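Tradgate asks its visitors to complain properly

For immediate release, November

Tradgate, the shopping centre that has been described in its own suggestion box as "fine", is launching a service for people who would like to say more than that.

The Grumble Hour opens at 9 each morning and runs, despite the name, until lunch. Anyone may sit down with a member of staff and a pot of tea and explain what is wrong with the place. Notes will be taken. Biscuits will be provided, though last year's survey suggests these will be complained about too.

That survey drew 585 replies. Of these, 194 concerned the music, 82 concerned the car park and one was a very good recipe for leek soup, now on sale in the ground-floor café.
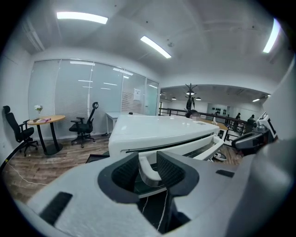
"We used to send everyone the same letter thanking them for their feedback," said Darnell Strickland, centre manager. "One woman wrote back to say it was the worst letter she had ever had. She was right, so we've hired her."

The trial has been paid for by Zorkine, which owns the centre and has asked not to be blamed for the music. Mujić, the bakery by the north doors, is supplying the biscuits.

If the trial goes well, a second Grumble Hour will open at the company's Warnemon centre in spring. Early complaints from Warnemon are that it should have gone first.

The service is free and no booking is needed. Parking is charged at the usual rate, as 82 people have already pointed out.

ENDS

Press enquiries: Tradgate centre office, mornings only.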